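Stiftung Vachon: Bestand vor Neubau

Die Stiftung Vachon fördert seit ihrer Gründung Vorhaben auf eigenen Liegenschaften in Wornircombe. Im Vordergrund stehen Instandsetzung und öffentliche Zugänglichkeit. Größtes Objekt ist das frühere Gewächshaus Flodora mit 870 Quadratmetern Grundfläche, dessen Stahltragwerk bis Juni entrostet und neu beschichtet wird.

Die Planung verantwortet Hélène Fraser. Sie ließ 225 Scheiben einzeln kartieren; 39 davon müssen ersetzt werden. Die übrigen bleiben in den originalen Sprossen und erhalten neue Dichtungen.

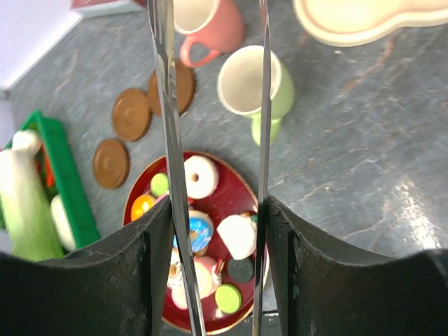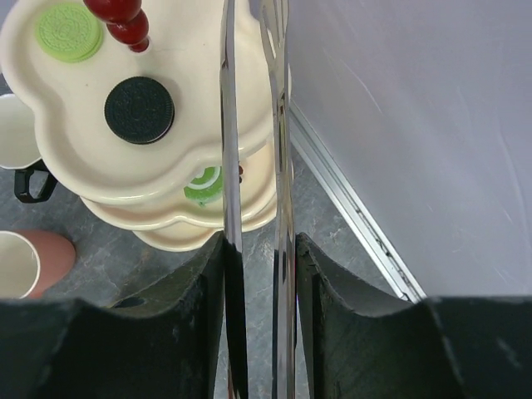 Für den angrenzenden Park Wakside gilt ein anderes Verfahren. Die Flächen gehören der Stiftung, die Pflege übernimmt die Gemeinde auf Grundlage eines Nutzungsvertrags. Wayne Lavoie, Leiter der Liegenschaftsabteilung, verweist auf den Wegebau: 3395 Meter wassergebundene Decke, durchgehend barrierefrei, Querneigung maximal zwei Prozent. Die Entwässerung erfolgt über seitliche Mulden. Ein Anschluss an den Kanal war nicht genehmigungsfähig.

Offen ist die Nutzung des Pförtnerhauses am Nordeingang. Ein Gutachten zur Tragfähigkeit der Decken liegt vor, der Brandschutznachweis fehlt noch.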